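Family Game Room Safety Check, Billdale house
September 2024

1. Cords behind the TV: tied up. OK. So much better than February!
2. Console vents: dusted, and they have room to breathe. OK
3. Controller batteries: one cover missing. FIX

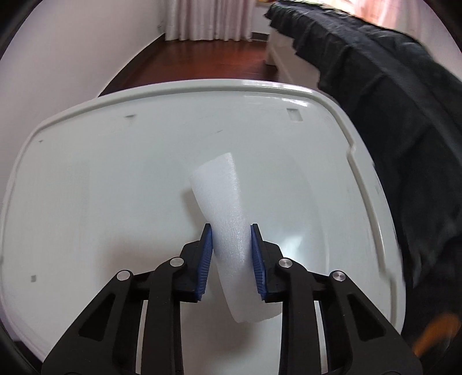 4. Headset volume: limit is on for both kids. OK
5. Wimik chat: friends only. Love how easy this was to set!
6. Spending lock: on, PIN changed. OK
7. Swanson shelf (holds over 200 games): bolted to the wall. OK
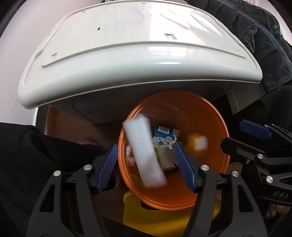
Item 8: orange bin with its white lid up.

8. Trash and packaging: keep off the play floor. OK
9. Rug corners: one still curls. Tape it before the Plitstead cousins come, we can't wait!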